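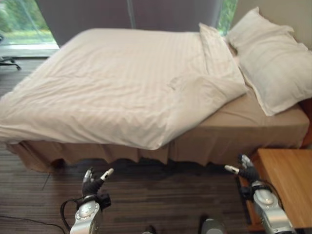

I'd been wanting to talk to someone at Torkitus ever since they put their planner, Joden, out for other people to try. It's the piece of software that decides what a two-handed robot should do next when the thing in front of it has no fixed shape, and a bed is pretty much the worst case of that. So I drove out to Serdale, got handed a coffee, and spent most of a morning with the planning lead, who talks fast and draws on everything (including, at one point, my notebook).

My first question was the dumb one. Why beds?

"People think it's a grasping problem," the planning lead told me. "You find the corner, you grab the corner, you pull. But where's the corner? It might be under the rest of the duvet. It might be folded over twice. We spent a whole spring on a really good corner detector and it was great on the beds that were already made."

That got a laugh out of me, and I think it was meant to. The corner detector got dropped. What they use now is called Fontes, and it doesn't try to find one exact answer. It keeps a bunch of guesses about how the cloth is lying, 268 of them at a time, and throws out the ones that stop matching what the cameras report. Joden then looks for a move that would be okay under most of the guesses that are left.

"So it's hedging," I said.

"It's hedging like crazy! If half the guesses say there's a second layer under your fingers, you don't yank. You lift a little, and you look again."

I asked how often it looks again, and we got into the question of what the cameras near the hands are good for. The planning lead's view was that the head view should do most of the work and the close-up views should only be trusted when the arm has slowed down. There's a blur score on every close-up image, and anything over the limit gets skipped by Fontes altogether.

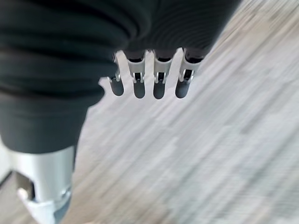
Skipping them is a waste, according to a colleague who had wandered over by then and clearly had been through this argument before. A smeared background still tells you which way the hand is moving, the colleague said, and you could check that against the joint readings for free. The two of them went back and forth on it for a while and I mostly just wrote things down. As far as I could tell the skipping stays in for now, and there's a branch somewhere that does it the other way.

What I really wanted to hear about was time, since that's what bugs me in my own hobby projects. My arm at home will think for ages and then do something silly. Joden gets 613 milliseconds to come up with its next move, and if it runs out it has to go with the safest thing on its list. That list includes letting go, and it also includes staying put. I kept thinking about all the stuff that has to be squeezed into that little window. Say the duvet is hanging down the side of the mattress nearly to the floor, and there's a nightstand in the corner by the pillows with a picture frame and something small and purple on top. The planner has to treat the hanging part as cloth it can pull on and the nightstand as a place the arm never goes, and then find a path over the bed for each arm that keeps them out of each other's way.

"The arms fighting each other was our top bug," the planning lead said. "Each one had a perfectly nice plan. They just both wanted the same bit of air."

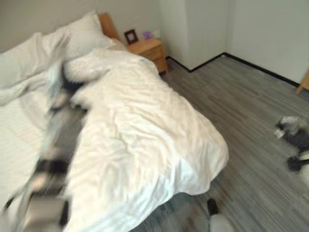 Testing was the part I'd expected to be dull, and I ended up with three pages on it. Every change to Joden gets replayed against around 3,000 recorded attempts before it goes near hardware, and the replay tool is the thing everybody there seems proudest of. You can stop it at any step, see which guesses Fontes was holding on to, and ask what the new version would have done. A white duvet on a white bed with white pillows is hard to read, so there's a setting that colors the cloth by how unsure the software is about it, and in rumpled stretches like that thick roll below the pillows you can flip between one layer and several and watch the plan change. I want this for my own arm so badly.

Before I left I asked what's still broken. There are 19 open bugs tagged "pillow," apparently, and the planning lead wouldn't guess at a date for any of them.

"Pillows move when you touch the duvet," I was told. "The planner keeps acting like they don't. Ask me again after the next release."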